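Notes on keeping a movie disc collection playable, June revision

Storage first. Keep discs upright, spine out, in closed cases, between 18 and 22 °C. Avoid exterior walls and any shelf above a heater. Flat stacks put load on the hub of the bottom case and crack the teeth that hold the disc.

Paper inserts from older releases should stay in the case. If the case is broken, move disc and insert together. Generic replacement cases come in two spine widths, so measure before ordering.

Cleaning:

- Wash hands, dry them, and hold the disc by the rim and center hole.
- Blow off loose grit before anything touches the surface.
- Wipe with a clean microfiber cloth in straight lines from hub to rim. Never wipe in circles. A scratch that follows the track is harder for the player to correct.
- For a greasy fingerprint, use one drop of plain dish soap in lukewarm water, rinse, and pat dry.
- Do not use paper towel, window cleaner or toothpaste.

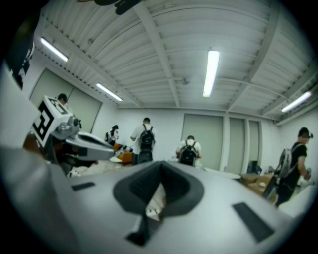
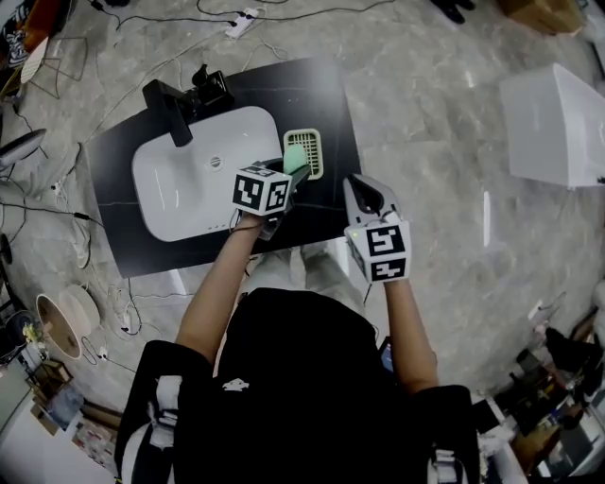

Rental-store discs bought secondhand often carry sticker residue on the case, and that needs a separate method. Take the disc and the paper sleeve out first. Warm the label with a hair dryer on low, peel from one corner, and rub the remaining glue with cooking oil on a cotton pad. Wash the empty case in the sink with dish soap. A soft sponge like the mint-green one is fine for the outer shell if it has no scouring side, but keep any sponge away from the disc itself. Let the sponge drain in a slotted rack between cases. Dry the shell fully before the sleeve goes back in.

Isopropyl alcohol at 70 percent removes marker ink from most cases. Test it inside the lid. It will cloud some clear plastics, and Efren Cabrera lost the lid of a boxed western set that way.

Cataloging: Angelica Bautista's list stands at 3,211 titles in a plain spreadsheet, with columns for title, year, region code, aspect ratio and shelf. Add a column for last playback date. Sort by it every few months and play the oldest entries through the layer change, where faults tend to show up.

Store the spreadsheet on a different drive from any ripped files.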